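Third desk of the month for the Pascu set. The task is one line: pick up the mouse, put it on the pad. Each demonstration is recorded with the hand-held gripper and saved as its own file.

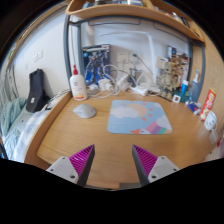

The target is 72 demonstrations per desk. I leave the back of the desk as I find it, cables included, and change only the start pose of the mouse.
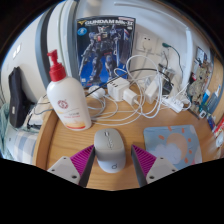

Approach angle matters more than I expected. My first policy, trained on 246 files, always came in straight and clipped the side of the mouse when it was turned. Fomalov, the script I use for trimming, now flags any batch with too little spread in wrist yaw.
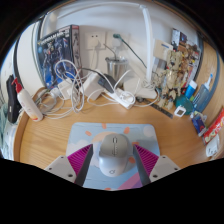
Grasp height is the other variable. I log it by hand, which adds up to 3 minutes per batch. Retraining starts Friday.

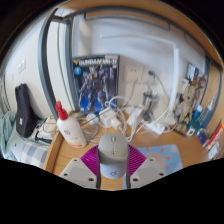

Mouse held upright between the fingers, just above the desk.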